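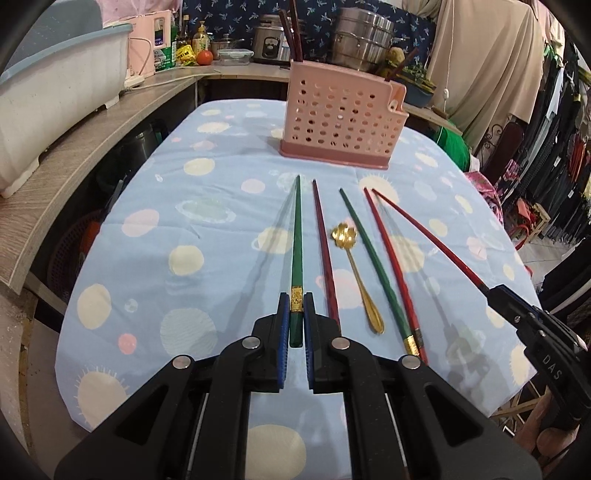
Hand-held grippers at the chopstick table, Werholm open day.

Werholm Open Day (Chopstick Sorting Demonstration)

By Nii Mensah
Feb 13, 2020

The Werholm open day is a yearly visitor event in Grivdale where people who work with robots let the rest of us come in and poke at things. I've been to it 2 times now, and since I keep getting asked what goes on there, I figured I'd write this entry the way I'd tell it to a friend. The part most folks remember is the chopstick table, so most of this is about that.

Background

The open day began as an evening for families of the staff and got bigger from there. It used to be held in April, but the heating in the old hall was so bad that nobody minded when it moved to a different building (and then, of course, they picked winter). The latest one signed in 196 visitors. The room can take up to 12 people at a table before it gets silly, so you wait your turn in the hallway, where there's tea.

The demonstration

The chopstick table is set up in a home kitchen, with the rice cooker and the steamer pots right there on the counter behind the table. I love that! The first demo I ever saw was on a bare steel bench, and it told me nothing about how a machine would cope in a place like mine.

The tools are grippers you hold in your own hand. You get two jaws with blue ribbed pads on them, and the job is simple to say: pick a chopstick up off the cloth and stand it in the pink holder at the back. The idea is that a person does the chore through the same kind of fingers a robot would have, and the robot people learn from how the person went about it. So you aren't driving a robot, you're sort of lending it your habits.

A chopstick is a mean thing to start on. It's thin and it likes to roll, and if you grab it too near one end the other end swings around on you. My guide at Minami (that's the group that runs the table) told me to slow down before the jaws close, and to come in straight from above. I still dropped my first one - twice.

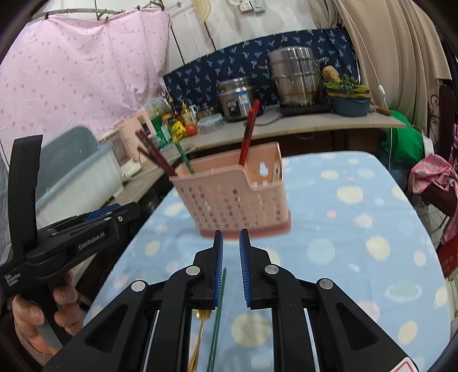
Getting the stick into the holder is the harder half. Your wrist wants to tip it upright early, and then you can't see where the bottom end is going. I did better once I stopped looking at the jaws and watched the rim instead. The little gold spoon was easier for me than any of the chopsticks, though the woman after me said just the opposite, so I guess it depends on your hands.

Practice and scoring

There's no score for visitors. The regulars do keep a log, which they call the Muter sheet, and it had 2,640 tries written in it when I asked. A try goes in whether it's a good one or a fumble. I was told the fumbles get looked at too, mostly for where the grip was when things went wrong.

Visiting

Sign up at the front desk, not online. Wear sleeves you can push up. Kids are welcome with a grown-up, and the grippers are light enough that my niece had no trouble, although her thumb got tired before mine did. Morning is quieter than afternoon, and the tea is fresher.

Comments

ricepot_dee: We went with my dad, who has eaten with chopsticks for sixty years, and he couldn't get one in the holder for the longest time. He wants to go back.

T. in Grivdale: Is parking still behind the bakery? The sign was gone when I drove by.

Nii Mensah: Yes, still behind the bakery, go in by the alley side.

lowgear: Good write-up. I'd add that lefties should ask to stand at the other end of the table, you get a lot more elbow room.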